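This site uses cookies to remember your preferences. Accept all / Manage

Posted in: Home & Muddling Through

Quick one tonight because I've got a bag to pack and it's already ten to eleven.

So. Moving with less stuff. I said in February I'd write up how the big clear-out went and then didn't, sorry. Short version: we went from the house in Atstead to the flat on Ridgeway and lost a whole bedroom plus the loft. The loft was the killer. Things in there I'd moved twice without opening the box.

Clothes were worst. Not the sentimental ones, those I could deal with, one box, lid shut. It was the just-in-case ones. Trousers for a job I left. Four grey jumpers, all slightly wrong. I'd pull one out, hold it up, fold it, put it back. Whole evenings went like that.

What worked in the end was a rule off Ottavio Valentini downstairs, who moved here from a place twice the size. Everything out flat on a table. Not on the bed — you need the bed later and you'll just shove it all back. If you wouldn't wear it tomorrow it goes in the bag. Tomorrow! Brutal. I argued with him about coats and lost.
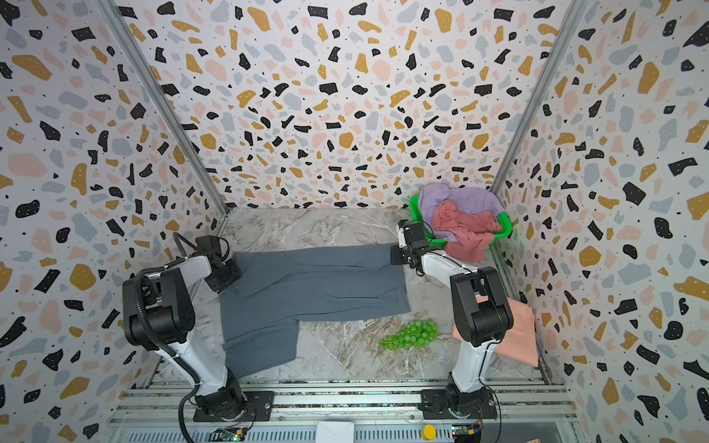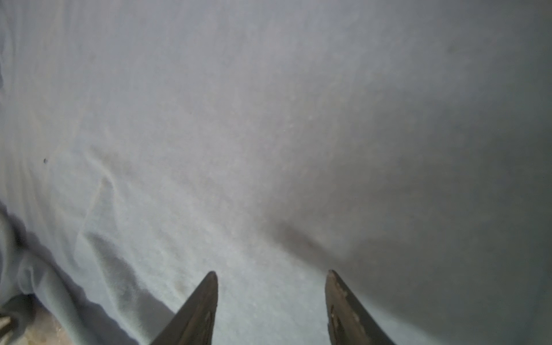
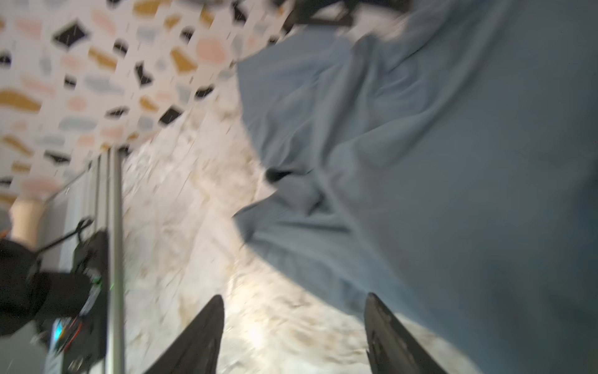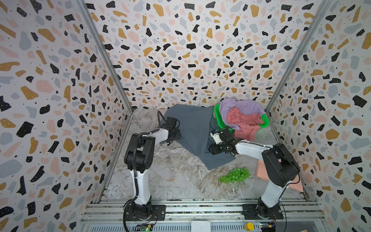 Anyway the selling. I had big ideas about selling. Put 16 things up, took ages over the listings, measured inside legs, all that. Half of them got messages asking if I'd take less and then silence. Made enough for a takeaway and a new kettle. If I did it again I'd sell the two good coats and give the rest away on day one, becuase the pile sitting in the hall for three weeks made me miserable.

Removal quotes while I'm here. First firm wanted £885 for a van and two people, which seemed mad for a move across town. Ended up hiring a van from Costo and roping in my brother. Cheaper, but my back was gone for days and we put a dent in the Bravska bookcase. So who knows. Get the quote AFTER you've cleared out, is my advice, I did it the wrong way round.

Things I got rid of and miss: the big stockpot. One blue scarf. Thats it.

Still to do — the paperwork. 10 folders of it. Bank statements from a bank that doesn't exist any more. I keep moving them from the wardrobe to under the desk and back again. Will report.

Someone asked last time about where to take old duvets. Ring the animal shelter first, ours said yes to blankets but no to anything with feathers in. The tip took the rest.

Right, bag. Back next week if the train wifi behaves.

Contact | Copyright, all posts and muddle my own | Back to top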